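Part-Time Front Desk and Phones, Kwiatkowski Moving & Storage
Posted December 28, 2022

We need a person for the desk. The last one went off to nursing school, which we support, and took the good stapler, which we don't.

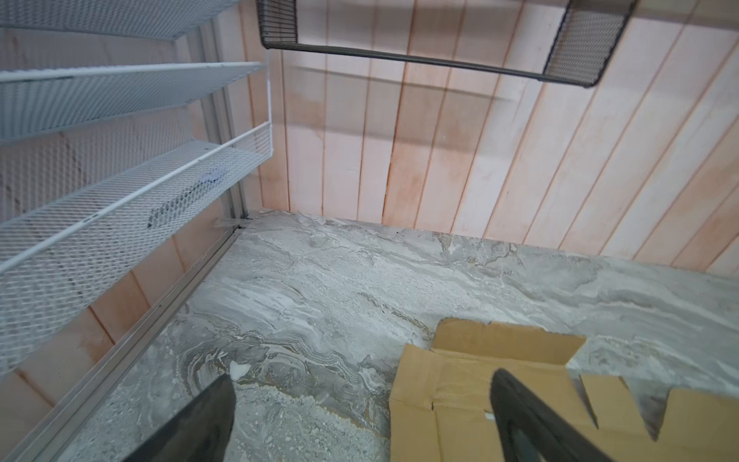 Kwiatkowski has been hauling other people's sofas since long before either of the current owners could lift one. We do local moves, apartment moves, a bit of storage, and the occasional piano if the piano asks nicely. There are 2 trucks. Both of them run on most days.

What the job is

You answer the phone. You book the jobs, send the quotes, and explain to callers that a "small studio" with a treadmill and a chest freezer in it is a different kind of studio. You keep the calendar in Kundside, our scheduling software, which is easy to learn and sulks on Monday mornings. You sell boxes and tape to walk-ins. You write down what people tell you, including the parts they'd like you to leave out, such as the third-floor walk-up.

You will also deal with Bonifacio Montoya, who runs the crews and believes that any job can be done by noon. Your task is to tell the customer three o'clock.

What the job isn't

There's no lifting beyond a bundle of flat boxes. You won't be asked to "hop on the truck real quick." People have been asked in the past, and we've had a talk about it.

Hours and pay

30 hours a week, Tuesday through Saturday. Hours go up in September, when every student in town moves on the same weekend and acts surprised. Pay depends on experience and we'll tell you the number on the first phone call, so you don't have to put on a nice shirt to find out. Paid holidays, two weeks of vacation after the first year, and a free move once you've been here six months (you supply the pizza).

Who we're looking for

Someone who can stay pleasant with a caller whose elevator reservation has just been canceled. Office experience helps. Restaurant experience helps more. Spanish or Portuguese would be very welcome. You should be able to read a lease address correctly - we once delivered a full dining set to Erside Court instead of Erside Lane, and the people on the Court were awfully slow to mention it.

You don't need a degree, a vision, or a passion for logistics.

How to apply

Send a resume and a few lines about yourself to Hélder Bastos at the office, or drop them off at 441 Sundinora Avenue, side door. The front door sticks. Tell us when you could start and the worst move you ever lived through. Cover letters that begin "Dear Hiring Manager" will be read by Hélder, who also does the invoices and may be in a mood.

Interviews are in person and take half an hour. Parking is free behind the building, but leave the space by the ramp for the trucks.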